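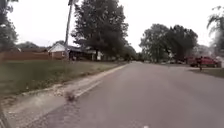 Notebook, Tristside street survey
November, Saturday, started 8:40 in the morning

Dry weather, light wind from the side of the school. I walked the left gutter first, going up, and came back down on the other side. The purpose of today is only the curb and gutter, the joint between concrete and asphalt, and the strip of soil behind the curb. The drains are for another day.

General condition. The asphalt is good for a street of this age. There are patches at the lower end and the surface is more rough there, but I found no hole that I would report. There is no lane marking, so I can not use paint lines as a reference and all my distances are taken from the face of the curb. I started the tape at the lower end, at zero, and I put a chalk mark every 10 meters. Please do not wash them if you go before me next week.

Gutter, left side. Small gravel, dried leaves and small pieces of other debris on most of the length. The leaves are not the main problem. When I pushed them away with the brush, I found a fine brown sand under them, and this sand sits in the joint and holds the water. I think it comes from the thin strip behind the curb, where the grass is sparse and the soil is bare. The lawn behind is in good order and evenly cut, and it slopes gently away from the street, so I think the soil comes only from the strip itself.

I collected one sample from the gutter, between the first and the second chalk mark. I brushed everything from one meter of length into the bag, dried it on the tray after lunch and weighed it: 581 grams. After the sieve, the larger part by weight was sand and the smaller part was gravel. The leaves are almost nothing by weight, but they fill the bag, so next time take the bigger bag.

Joint. I used the thin steel ruler to check the depth of the opening. In most places it goes in only a little. The worst place is after the third mark, where it went in 17 mm and touched something soft. I cleaned it with the hook and it was roots and wet soil. I marked this place with a cross in chalk. Abdella has the filling compound in two sizes of tube, and for this width the small one should be enough. I have not ordered it yet.

Level. The gutter falls in the correct direction at four of the five points. At the fifth it is almost flat, and I poured one bottle of water to see. The water went slowly, then stopped and stayed there. After ten minutes I did not wait more. It may be that this section of concrete has settled, or that it was made like this from the beginning. The old drawing says 1973 and gives no levels for the gutter, only for the center of the road.

Right side. Shorter notes, I was tired of bending. The edge is less clear here, where the road becomes wider near the side lawn, and I was not sure where I should measure. I made a sketch on the next page. The sketch is not to scale.

Neighbors. One man asked if we will take out the curb. I said no, it is only measuring. He said that the water comes across his drive when the rain is strong. I wrote it down but I did not see it myself, so please treat it as a remark and not as a result.

Tools. The long tape from Custa has a weak lock and it comes back by itself, I had to hold it under my shoe. The Lollutar brush is good for the dry leaves but too soft for the sand in the joint – use the wire one for this.

To do:
Second sample, same length, from the right side.
Repeat the water test at the fifth point with two bottles, and take the time.
Ask for a drawing with gutter levels, if it exists.
Order the small tubes.
New batteries for the level, the display was already weak when I finished.

Finished outside at 11:50. Sample bag is on the lower shelf, with the label on the side. The tray is washed.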